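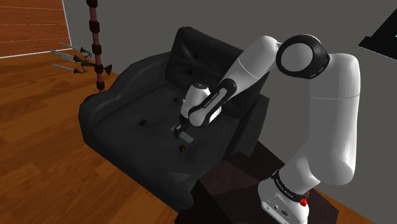
A black tufted armchair with a white and black robot arm reaching over it (computer render)

How to set up a fantasy football draft for your league

These notes cover a snake draft with ten or twelve managers, run in one evening. They assume you already have your managers and have agreed that the league is for American football, full season, with one matchup a week. If you are joining a public league, most of this is decided for you and you can skip to the section on ranking players.

Before you start

Choose a host site. We use Narnari, but the menus are much the same elsewhere. Create the league under your own login, as the person who creates it becomes the commissioner and that is awkward to change later. Give the league a name. Ours is the Tredon League.

Send the invitations in July. People go on holiday in August and miss them. An invitation link on Narnari expires, so if someone says it doesn't work, send a new one from the Members tab.

Set the roster

Go to League Settings, then Roster. A sensible starting line-up is one quarterback, two running backs, two wide receivers, one tight end, one flex, one kicker and one defence. Add six bench places and one injured reserve slot.

The flex spot can be filled by a running back, receiver or tight end. Leave quarterbacks out of it unless everyone has agreed to a superflex league. It changes the draft a great deal and new managers get caught out.

Set the scoring

Half a point per reception suits most groups. Under full point scoring, receivers who catch a lot of short passes are worth more than they look on television. Leave passing touchdowns at four points and interceptions at minus two.

Check the tight end setting separately. Some sites add a bonus for tight end catches and switch it on by default. Save the page before you leave it, or your changes will be lost.

Draft order

In a snake draft the order reverses each round, so whoever picks last in round one picks first in round two. Let the site draw the order at random and do it at least a week ahead. Managers can then practise from their own position.

Allow 90 seconds per pick. Set the start for 7.30 pm and ask people to log in by 7.15. With twelve teams the whole thing takes a bit over two hours.

Ranking players

Download the site's player list. The one we had last year ran to 1423 names, and most of them will never be drafted. Delete everyone ranked below 308 and work with what is left.

Sort the rest by position, then draw a line wherever there is a clear drop in quality. These groups are your tiers. When it is your turn, look at which position has the fewest players left in its current tier and pick from there if the need is close.

Check bye weeks last. Two starters with the same week off is fine. Four is a nuisance.

Moved players

Look again at anyone who has changed team or position over the summer. The site can be slow to update position labels, and a player listed only as a receiver cannot go in your tight end slot whatever his real team is doing with him.

After the draft

Export the results and send them to everyone. Open waivers the following morning at 10 am. If a pick was made in error, reverse it before waivers open and tell the whole league.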